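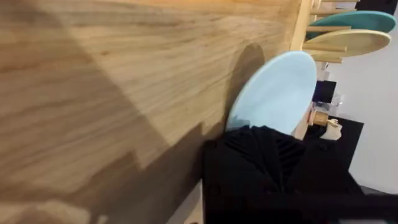 A light blue plate in the gripper, with the teal and cream plates in the wooden dish rack behind it.

Print this article | E-mail this article

The plate that was not there

A small fault in a dish-handling robot stopped the work at Brekard for most of the spring. What the engineers found is a lesson for everyone who trusts a sensor.

By Emanuel Văduva

The sound was the first sign. On a Friday in April, a little after four in the afternoon, Lacey Mottram was writing notes at her desk in the Bloxham workshop when she heard the arm hit the counter. It was not a loud crash. She describes it as the sound of somebody putting down a heavy book.

The robot had finished a move that it had made many times before. It took a plate from the rack, carried it over the counter and lowered it. But on this occasion the plate had already slipped out, and the arm continued downward with closed fingers, pushing against the wood until the force limit stopped it. The plate lay in two pieces on the floor. According to the log, it was still in the gripper.

"The software was completely sure," Mottram told me. "It even reported a good grip for eleven seconds after the plate was broken."

Brekard is a small company which makes control software for kitchen robots. Its main customer is Zallurmont, an operator of staff canteens, and the two had agreed on a trial in one canteen before summer. Putting plates in a rack and taking them out again was the central task. By the time of the accident the test arm had done about 3,000 plate moves, and the team was thinking more of speed than of safety.

Jamie Pearce, the head of engineering, decided the same evening to stop all tests. Some colleagues found this too strict for one broken plate. Pearce did not agree with them, and he still does not. "If it doesn't know that it dropped a plate, it doesn't know where its hand is empty," he says. "Next time, someone could be reaching under it."

It took the team nine working days to find the cause. The gripper does not feel the plate directly. It measures how far the fingers have closed and how much current the motor is using, and from these two values the program decides if something is held. A plate is thin, so the difference between fingers closed on a rim and fingers closed on nothing is very small. In the first weeks this difference was enough. Then the covering on the fingers became worn and pressed into itself, and the two readings moved slowly toward each other.

Valentyna Yurchenko, who joined the company in the winter, went back through the old logs by hand. She found 203 moves in which the grip signal had stayed "good" although the arm's own weight reading became lighter on the way. In most of these the plate had slid a little and was caught again. No alarm was given, because the weight reading was recorded but never used.

"The information was there all the time," she says. "We were saving it every day and we did not ask it anything."

There was also a second mistake, and this one was human. The covering should be changed every 700 moves. The reminder was sent to an e-mail address of an employee who had left. It had been changed once, early in the year, and after that the messages went to a mailbox which no one opened.

The repair itself was modest. The program now compares the grip signal with the weight at the wrist, and if they disagree for more than 120 milliseconds the arm stops where it is and waits for a person. The limit on downward force was made lower. The reminder appears on the screen of the robot, and the arm will not start until somebody confirms the change.

Not everybody is satisfied. Maureen Bellamy, a safety consultant from Flemitwood who was asked to review the work, thinks that two signals from the same arm are still too close to each other. She would like an independent check, for example a light barrier at the rack – a cheap part, well known from factories. Pearce says that it is being considered, but the space around the rack is narrow and every additional part must be cleaned.

Bellamy's report also criticizes the word "good" in the log. She asked that it be replaced by the measured value. This was done in one morning.

The tests have started again, at half the earlier speed. Zallurmont has moved the canteen trial to the autumn and has not given a new date. Mottram keeps the two pieces of the broken plate in a drawer, with the number of the move written on the back.

Print this article | E-mail this article

Contact the editors | Copyright, all rights reserved | Back to top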